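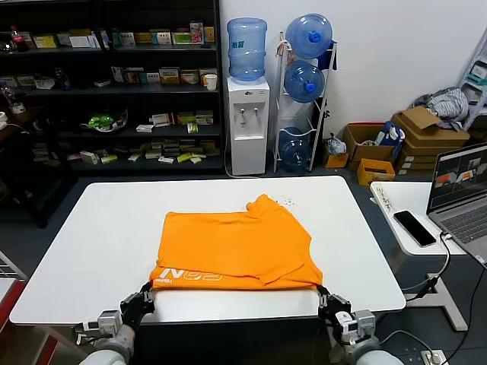 4. Folding T-shirts

The Plolau card that comes in the box promises a perfect square every time. Treat that as a hope. Printed shirts are stiffer over the lettering than anywhere else, and they fold badly if you rush them.

1. Clear the table and wipe it down. Crumbs and lint show up on the next shirt, whatever the Grondley spray bottle says about repelling them.

2. Lay the shirt print side down. Smooth it from the middle outward.

3. Fold each side in toward the center. Lay the sleeves back flat as you go.

4. Check the shoulders and collar now. If one is bunched up, open that side and fold it again. Pressing on the lump will not fix it.

5. Take both bottom corners and bring the hem up to the collar. Keep the two hands level — a crooked hem stays crooked.

6. Fold once more if the shirt is going on a shelf 11 inches deep or less.

Note: The card says 30 seconds a shirt. Our first try at Brollosside took 2 minutes, and we were not being careful.

Note: Some guides tell you to fold along the print. We have yet to see a good reason to. Fold beside it where you can.

Caution: Do not fold shirts straight from a hot dryer with the print touching itself. The label may say the ink can take it. Let them cool anyway.

Caution: Do not stack more than 11 high. The pile leans, and you will be back at step 2.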